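Brarnel > News > Site Visits > Notes from the Tevent bonded warehouse open day

Posted by Lemlem Lemma, 6/4/22

Quick notes while I still have them in my head. Four of us drove up to Grokircombe for the Tevent open day - me, Arnel Baluyot, Lilibeth Soriano and Erlinda from accounts. Left too early, got there too early, sat in the parking lot with bad coffee until the gate opened.

Arrival and sign-in

Badge, vest, shoe covers if you wanted to go past the cage. Then a safety talk. Longer than it needed to be. 200 people registered apparently, mostly brokers and freight forwarders, a few importers like Bautista who I have been trying to get on the phone for weeks. Got a card. Will call.

The bonded side

Mark Anthony Sarmiento runs the floor and took our group around. Goods come in under bond, duty not paid, seal checked against the paperwork at the dock door. If the seal number is off by one digit the truck waits. He showed us a file where somebody had typed a 6 for a 0 and the load sat for 2 days. Arnel went a bit quiet, we had one of those in November.

Everything in bond is behind the mesh. Separate stock system, separate keys, separate count. You can relabel and repack in there but you need the permission on file first, and the waste has to be written off too. Cardboard no, damaged goods yes. I did not know the second part and niether did Lilibeth, so that is one for our own procedures.

Asked about moving stock from one bonded site to another. Possible, but the guarantee has to cover it for the whole trip and they want notice the working day before. No exceptions for Friday afternoon, which got a groan from the forwarders.

Classification talk

Upstairs, low ceiling, not enough chairs. Erlinda Panganiban asked the best question of the day, on sets - when do you get to use one code for the whole box and when do you have to split it. Answer: packed together for retail sale, meant for one purpose, and look at which item gives the set its main character. If you can't show that, split it line by line. Kitchenware and toys in the same shipment are not a set just becuase they share a pallet. Keep the product sheets. Keep the photos. An officer will ask what it's made of before he asks what it's called.

They had 26 sample entries to look through. I got through a handful. Two had the wrong origin and I only caught one. 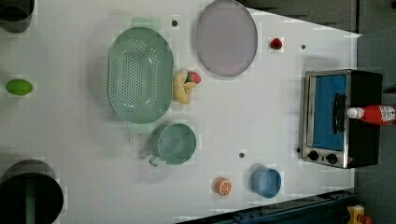

Lunch and the paperwork desk

Sandwiches, gone fast. The desk by the stairs was better than lunch. You could bring a real entry and have someone go over it. Lilibeth brought one of ours and came back with a page of notes - value declared without the inland freight split out, invoice currency missing on page two. Fixable. We are redoing the template Monday.

Would I go again? Yes, but book the early tour. By the afternoon the dock was too loud to hear anything. Slides are supposed to be emailed, will forward when they turn up.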